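Skindell Two-Arm Bench Station
Equipment notes from the June open day
Listed under: Handling / Dual-arm / Bench-top

Price as shown: $2,249 per month, lease only, 36-month term
Supplier: Onotano
Hands: sold separately, see below
Delivery: ask

We list equipment on this site only after one of us has stood next to it. For the Skindell station that meant a trip to Onotano's open day, where two setups were running from mid-morning until the coffee ran out. Lauri Mäkelä gave the talk. Ville Kettunen ran the arms and answered the harder questions, mostly with "it depends."

The pitch is small-goods handling: cartons, tubes, canisters, wrapped sweets, the sort of thing a contract packer sees all day in mixed lots. The brochure says "human-level dexterity" twice on one page. We would have settled for a cycle time.

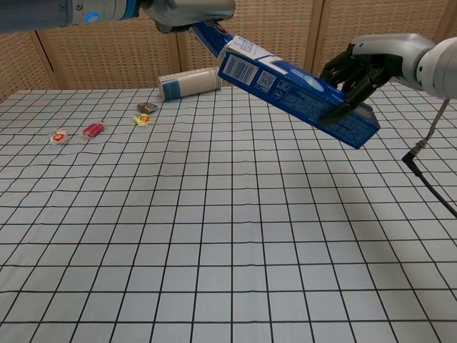

Mäkelä's main point was that two arms can share an object, so one side steadies while the other does the fiddly part. Fair enough. Anyone who has tried to open a carton with one hand will see the appeal. But a shared hold also means two things that can go wrong at once, and when we asked how the station recovers from a dropped item we were told that recovery is "on the roadmap." We have heard that phrase from other suppliers and have learned to write it down with the month next to it.

You can order the station with a gripper on one side and a fingered hand on the other, or with fingered hands on both. The mixed version is cheaper. Kettunen prefers it for boxes and said so, which did him credit, as the pair of hands is what the sales desk wants you to buy.

Claimed by the supplier, not checked by us:
Trained on 300 item types
171 hours of running between service stops
Changeover between hand types in 7 minutes

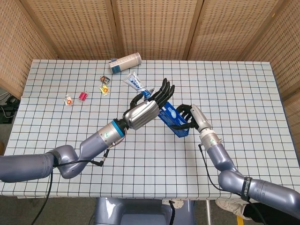 Tubes are where we would push hardest if you book your own visit. They bend, the cap end is heavier than people expect, and no two come out of a case the same shape. Take your own. Take the ugly ones, too — the half-crushed samples your line rejects — and ask to have them run without a practice round. Onotano agreed to this in principle when we asked. We did not have any tubes with us, so that one is on us.

Other things to settle before you sign: who pays for worn fingertips, whether the software license ends with the lease, and how the cables are routed on the version you will receive. The quote we were handed left out all three.

How it compares: the Julow bench unit costs less and does less, and its manual is better. Spahić will build you a one-arm cell around a single product, and if you only pack a single product you should probably call them first.

Our rating: on hold. We liked the people and we would go back. We would not lease one on the strength of a demo day, and we'd want nearly a full shift of our own goods across the table before changing our minds.

Spec sheet and lease terms on request from the supplier. Ask for the revised sheet, the June one has the wrong voltage.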